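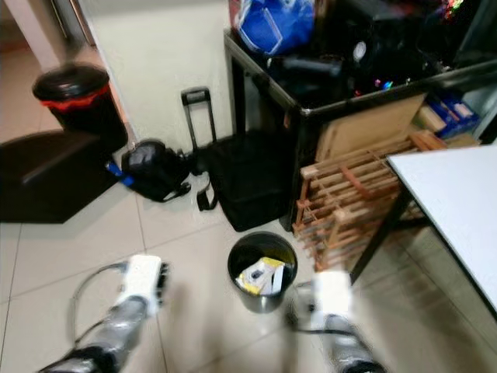 Chapter 4
Corners, Floors and the Things That End Up on Them

Every room has a corner that fills first. Usually the one furthest from the door you use most, or the one nearest a trolley, and once one bag is down the next goes beside it. Housekeeping courses used to skip this and start with cleaning, wrong way round in our view. You can't mop a floor you can't reach. Take a suitcase with its handle still pulled up, a backpack lying on its side next to it, a small bin in front with paper in it: each is easy to shift, none is dirty, and between them they close off a good stretch of tile. Add a loaded cart and a rack leaning on the front of it and the corner is shut. This chapter is about opening it again.

What you will need from earlier chapters: the sorting words from Chapter 2 (stays, goes, moves, waits) and the floor plan sheet. If you haven't done the floor plan do it now, ten minutes, pencil is fine.

4.1 Floor first

Work from the floor up. Most students want to start with the cart becuase it looks worst. Don't. A cart is a surface and surfaces take time -- small things, cables, bags inside bags. Floor items are big and few. Clear them and there is somewhere to stand.

Order we teach:
Luggage. Handle down, straps tucked in, then move it.
Soft bags. Upright, or hung. A strap across a floor is a trip hazard and gets written up as one.
Bins. Empty, then put back where people walk past, not where they have to lean over something.
Flat things. Cardboard, racks, trays, boards.

Flat things are the ones that get left. They lean so nicely. A sheet of cardboard behind a table leg can stay there for years, and a slatted rack gets leaned on whatever is nearest and then has to be moved every time somebody wants the thing behind it. Give flat items a slot of their own or get rid of them.

4.2 Two bins, one room

Common, and not wrong as such. A pedal bin by the door and an open one further in do different jobs. Lidded for food and anything damp, open for paper and dry packaging. Trouble starts when the open one drifts. In the Khondokar flats survey the open bin was out of its marked place in 3 visits out of every 4, mostly pushed into a corner. Mark the spot on your plan.

4.3 The cart

Now the cart. Top layer off, all of it, on to a clear table. Bags get opened and looked into, even the ones you are sure of. Anything with a dial, a light or a plug goes together in one place untill you know what it belongs to. Boxes on the shelves below come last, labels facing out.

Khondokar used the Vidano trolley throughout, so the load figures in Table 4.2 are for that model only. Check your own before stacking.

Before you go on

Draw one corner of a room you use. Mark what touches the floor. Then write beside each item which of the 4 words applies, and do the "waits" ones first -- they are the reason the corner filled up.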